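Felletthorpe Sessions: your questions answered
Last updated Sun 14 July

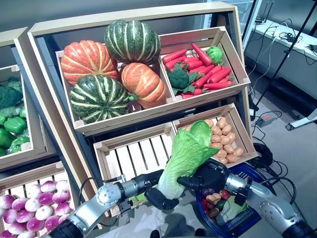
What are the Sessions?
A run of small live music nights, with two or three acts on each bill. Most are new bands and solo writers from the area, plus one touring act a month.

Who is playing in September?
Vorkier open the month with songs from their second album. Kazue Nakajima plays the week after, solo, with piano and tape loops. Bednarek are confirmed but we don't have their support act yet.

How many people does the room hold?
200 standing. For seated shows it's fewer – check the listing before you book.

Can I get a refund?
Yes, up to two days before the show. After that you can pass your ticket to a friend, but email us the new name so it's on the door list.

Are the shows recorded?
Some are. Rogério Macedo mixes them and we put them out as downloads under the Turnumton name. The band decides which songs go up.

How do I send in my music?
One link, three songs at most, and a line saying where you're based. We had 563 submissions last year and booked from them all year round, so a reply can take a few weeks. Please don't send attachments.

Is there an age limit?
Under-16s need an adult with them. Doors are at 7.30 and the last act finishes by 11.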